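Group project report, draft 3
Aarti Upadhyay, August 3, 2022
Unit: Automation Systems, Stavley campus

**What we were meant to do**

Get the arm to pull apart old desktop computers for recycling. Not the whole thing, just the first stage – unplug the cables so a person can take the drives out after. Huscombe gave us a pile of retired office PCs and we picked the ones with roomy cases. The control program is called Cidon, last year's group wrote most of it and we added the bit that finds the connectors and the bit that decides how hard to pull.

The report was going to be on how fast we could get it. It's now mostly about the fault on the fourth session, as our supervisor Dr Pîrvu said that was the more useful thing to write up. Fair enough.

**What went wrong**

Run 28. Power connector, the wide one. Arm went in normal, fingers closed on the connector, started to pull. The latch on the connector hadn't been pressed in properly so it didn't let go. Program is supposed to give up at the force limit, back off and ask for help. It didn't. Kept pulling, case lifted off the bench at one side, and then it slid toward the person standing beside it (me). I hit the stop button. Arm stopped, case dropped back down. No injuries. Scratch on the bench and one bent slot cover.

I had my hand on the case when it started moving, which I shouldn't have. More on that below.

**Why it happened**

Took us most of a week to work out. Three things together:

- The force limit was set in the settings file but Cidon only reads that file at startup. We'd changed the limit between runs without restarting, so the old value was still in use. The old value was way too high, left over from a test with a weight on the gripper.
- The back off step checks the force in one direction only (straight along the pull). The connector was jammed at an angle so a good part of the load was sideways and got ignored.
- The case wasn't clamped. We had clamps. They were in the cupboard.

Any one of these on its own and probaly we'd never have noticed. The first one is the worst in my opinion because the screen showed the NEW limit. So you'd look at it and think you were fine. We all did look at it.

**Checking it again**

We didn't want to just say "fixed" so we repeated the pull on purpose, with a spring scale tied between the gripper and a fixed post. No computer in the way, everybody behind the line. With the old program the arm went past the limit every time. After the changes it stopped in all 10 pulls, including the ones where we moved the post over to get the sideways load. Stopping took longer than I expected, it sort of leans into it for a moment before it gives up. Dr Pîrvu thinks that's the force filter being slow. Haven't had time to look at it and its not in the marking guide.

Changes made:

1. Cidon re-reads the settings before each run and prints the value it's really using, not the one in the file.
2. Force check uses the total, all directions.
3. Added a height check. If the wrist goes up and the connector hasn't come free, stop.
4. Clamps on before the arm is switched on.

**Working inside the case**

Even with the force sorted, cables are hard. They cross over each other and the wires off the main power plug fan out toward the drive bays, right where the fingers want to go. The finger links are thick compared to the gaps, so if the approach is even a bit off you can snag a thin data cable while you're going after the big plug.
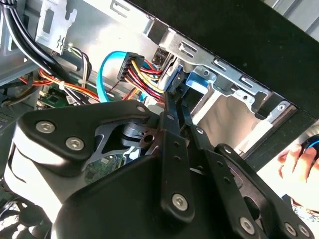
Snagging matters for safety too, not only for tidiness. A hooked cable pulls the case the same as a jammed connector does and the program can't tell which one it is. We tried having it wiggle the fingers before pulling. Helped a little, roughly 3 seconds slower per connector. Left it in.

**Hands**

The rule in our risk form was "keep clear while arm is moving". Too vague. During run 28 I'd say I was keeping clear of the arm – it was the case that came at me. New wording: no hands on the arm, the case or the bench while the power light is on, unless the speed is set to slow and a second person is holding the stop button. Huscombe's safety person read it and asked us to add where the second person stands, so that's in now as well.

**Still to do**

- Slow filter (see above)
- Latch pressing. Fingers miss the clip if the connector is facing the wrong way
- Replace the bent slot cover, if anyone cares
- Fix the graph labels before we hand this in, the units are wrong on both axes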